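Jornix releases grasp planner update aimed at small, crowded objects
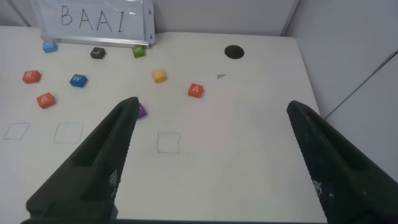
September 2025 -- Jornix has released version 9 of its grasp planning software, with most of the changes going into how a two-finger gripper picks small items that sit close together. The company says the update is available now to all current license holders.

The planner takes images from a wrist camera, finds the objects it has been asked to move, and works out an approach for the gripper. Earlier versions handled each object on its own. If the fingers would have bumped into something nearby, the planner threw out that grasp and tried the next one on its list, and on a crowded table it could run through the whole list without finding anything it liked.

Version 9 looks at the neighbors first. It builds a rough map of free space around the target and only proposes grasps where both fingertips have room to come down. When there is no such grasp, it can suggest moving another object out of the way, although that feature is off by default and Jornix describes it as a preview.

The second change concerns what happens when the gripper gets in front of its own camera. At close range a fingertip often covers part of the object being picked, and the old software would sometimes drop the target and start searching again. The new version keeps the last good position estimate and holds it for up to 12 camera updates before giving up. Users can shorten that window in the settings file.

Letter cubes were one of the test sets used during development. They are small and close to the same size, and a spelling job needs the planner to tell them apart by the printed letter as well as by color. Placement was tested too, with marker outlines on the tabletop as targets. Jornix ran 1630 pick attempts on the final build before release.

Bhutto, a kitting company that has had the beta since May, said it cut the number of hand-written exceptions in its job files from 71 to 12. Most of those had been added by operators to keep the arm away from particular bin corners. The company still keeps a few for shiny packaging, where depth readings remain poor.

Faint or low-contrast print is a known weak spot. The release notes say the letter reader may return no result on light-colored faces and advise users to fall back on color or position in those cases. A fix is planned but has no date.

The update also brings a new log viewer that shows rejected grasps next to the reason for each rejection -- something users on the support forum had been asking for. Logs from version 8 will open in it, but older ones have to be converted first.

Jandov, which resells the planner with its own arm controllers, will ship version 9 on new systems once its own checks are done. Existing Jandov customers should wait for that package and not install the Jornix download directly, as the controller driver is different. Training sessions on the new settings will be held at the Wulldale office.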